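Alphabet blocks: worth it or just shelf decoration?
Toys and Play > Ages 2 to 5

cinzia_r
Posted 19/10/2026
My sister-in-law swears by the Isia alphabet blocks and wants to buy us a set. Our daughter is 3. I looked them up and the page says they "build early reading." Do they? Every family I know that owns blocks like these has them in a bowl on the coffee table, and the kid is on the floor with a cardboard box. I'm not against wooden toys. I just don't see what a cube with an S on it teaches anybody.

dathumani78
They don't teach reading. We had a set for 2 years. My son used them as cargo, then as food, then as something to throw at the radiator. He learned his letters from the cereal box and the bus. If she wants to spend money, let her buy books.

Charalambos M.
I'd go easier on them than Dennis does. No, a block on its own teaches nothing. But if you sit there and line up a name, the kid sees that letters go in an order and the order matters. You can do that with magnets too, I know, but magnets need a fridge and my kids lose them under it.

dathumani78
You're describing a parent teaching a kid. Swap the blocks for bottle caps with marker on them and you get the same result for nothing.

Charalambos M.
Bottle caps with a kid that age, no thanks.

dathumani78
Fine, yogurt lids.

StylianiK
My gripe is with how they're made. One side has a letter, another has a little drawing, and half the time I can't tell what the drawing is supposed to be. Is it a truck? Is it a guy? If an adult has to turn the thing over and guess, I don't believe it's helping anybody connect T with truck. Our Erkeo set was the worst for this. The Urkico ones were a bit clearer but the paint on the borders chipped by May.

cinzia_r
That's what I was wondering. And what's with one of each letter? Our daughter's name has two A's in it.

StylianiK
Yep. You buy a second set or you spell it wrong. I'm sure they've thought of that.

Charalambos M.
Upside-down letters bug me more than the pictures. A kid puts the block down any old way, so the letter ends up on its side, and now is that an N or a Z? Mine mixed those up for months. I can't prove the blocks did it. I still keep turning them all the same way before we start, and she still turns them back.

I'd say take the free set, keep four or five out and put the rest in a closet. Four in a row is plenty for that age. Colored borders get more attention than the letters do, in our house anyway.

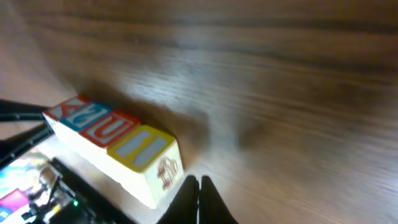 Styliani Papadakis
Four is still three more than my grandson will sit for. He picks the red ones and walks off with them. Take the set if it's free, Cinzia, but I wouldn't expect any reading out of it.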